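Documentation > Drikora Bench > Collecting Examples > Section 4

4. Recording cloth-handling examples on the two-arm bench
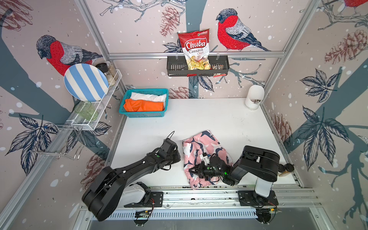 This section covers one recording session for the cloth task, from power-up to upload. It assumes that both arms have been calibrated as described in Section 3 and that the operator has completed the practice set. A session produces up to 37 episodes. One episode is one attempt at the task from the start pose to the end pose.

Cloth examples are harder to keep consistent than examples with rigid objects. The learning system copies pauses, retries and detours along with the useful motion, so operators should work at an even pace and follow the same general order of moves each time.

4.1 Before recording

1. Check that both arms are firm on their mounting plates. Tighten any loose bolt before applying power.
2. Check that the cables near each gripper have enough slack for a full turn of the wrist. Cables must not drag on the cloth.
3. Switch on the left arm, then the right arm. Wait for each arm to report ready in the Drikora console.
4. Open and close each gripper three times with nothing between the fingers.
5. Select the background set and the object set named on the session sheet. Enter both codes in the console.
6. Place the cloth at the front center of the table, within reach of both arms. Crumple it by hand and let it drop. Do not arrange the folds.

NOTE: Objects on the walls and at the back of the table are part of the background set. They are changed between sessions and left alone during a session.

CAUTION: Keep hands and sleeves outside the enclosure whenever the arms are powered and the hold switch is off.

4.2 Recording an episode

1. Move both arms to the start pose and release the hold switch.
2. Press Record. Wait for the tone before moving.
3. Bring one gripper down onto the cloth and take hold of a single layer where possible. Keep the other gripper open and clear until the first grip is secure.
4. Take hold with the second gripper. Lift, spread and fold as the task card directs.
5. Release the cloth, return both arms to the start pose and press Stop.
6. Mark the episode Good, Partial or Failed.
7. Turn on the hold switch. Drop the cloth again as in 4.1, step 6.

If a grip slips, one retry is allowed in the same episode. After a second slip, press Stop and mark the episode Failed. Failed episodes are kept. They are used to train the success check and are left out of the motion training set.

CAUTION: Do not press a closed gripper hard against the table to trap the cloth. If the console shows a load warning, raise the arm straight up before making any sideways move.

NOTE: An episode longer than 518 frames is flagged for review. Long episodes are usually caused by a slow approach. Ornella Longo reviews flagged episodes for the Josovport benches and may return them with comments.

4.3 After recording

1. Park both arms and turn on the hold switch.
2. Play back the first and last episodes. Confirm that both grippers stay in view during the fold.
3. Enter the operator name, cloth code and any change in lighting.
4. Start the upload. Leave the console open until the episode count on the server matches the local count.
5. Power down the right arm, then the left arm.

If the counts do not match after 12 minutes, stop the upload and start it again. Episodes already received are skipped. Error 2819 means that the background code is missing; enter it and repeat step 4.

Procedure owner: Masaru Oshima. Hardware questions: Adelmo Leone.
Last revised 17 January 2022

2 comments | 5 shares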